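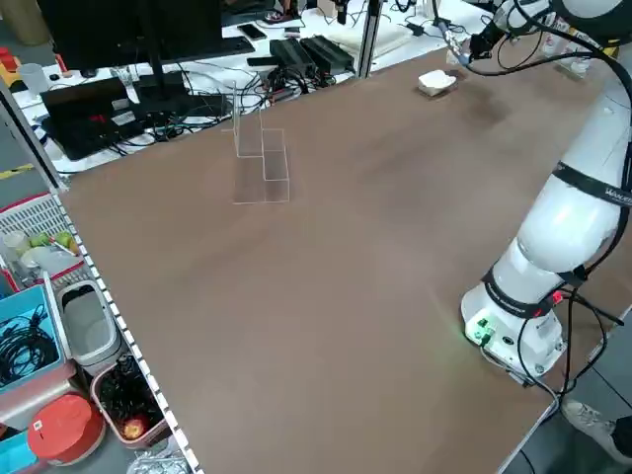
4.2 Attendance at the Dremside lunch club

The Dremside club sent 700 printed invitations to residents over 65 and received 98 replies, nine of which were complaints about the font. Attendance bore little relation to either number. Members came when the bus ran, stayed away when it rained, and came in any weather for fish pie. We had planned to model loneliness scores against distance from the hall, but the menu explained more of the variation than distance did (Figure 3), and we report it with some embarrassment.

Organizers at Mestwood, who had no pie, offered chair exercise and a talk on home insulation. The exercise kept its regulars through September. The talk was given once.

Figure 3. Mean weekly attendance by main dish and bus service, Dremside and Mestwood clubs. Weeks with no hot meal are left out.

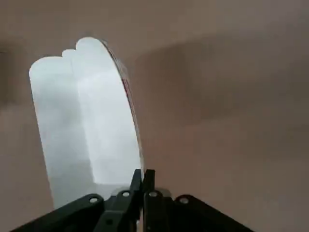 4.3 What members said they wanted

We used the Buschmann short form, which asks older adults to rank a set of possible activities. "Computer lessons" ranked high on paper at both sites and drew very few people in person. Several members told us they had ticked it to be polite. "Sitting down with a cup of tea" was not on the form, and was written in the margin often enough that we coded it as a category.

The Vovunness pilot, run with a grant of 1000 dollars, dropped the form and left a notebook by the coat rack. Its entries were shorter, ruder and easier to act on. Most concerned the heating.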